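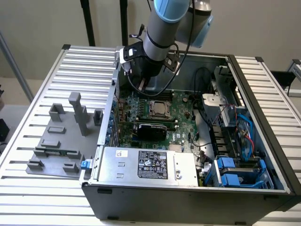

Cellar notebook, Wundlow, 19/12/2020

Racking of the Vunda white, cask 4

Started at eight with Amedeo Cirillo. Cask 4 was filled in the second week of the harvest and has stood on its lees until today. We took 156 liters of clear wine into the clean cask and left the rest with the lees in the small tub. I think we stopped the pump a little early, but Amedeo prefers it so.

Smell before racking: closed, some struck match. After racking it was more open, with quince and a bit of wax. Free sulfur was low, so I added the usual dose and wrote it on the cask card.

Fortified lot from Nirkley: still cloudy. I compared it with the sample we kept in the fridge and I see no difference. Bentonite trial in the small bottles, first reading on Monday.

The Bellini pump leaks again at the lower seal. I tightened it by hand. Please do not run it at full speed until the new seal is here.

Labels: the printer wants the order for 2000 pieces before the holidays. The old stock is 115, enough for the February tasting only. The year of foundation is still wrong on the back label, I have told them twice.

To do: top up casks 2 and 3, wash the short hose, ask Amedeo for the key of the upper store.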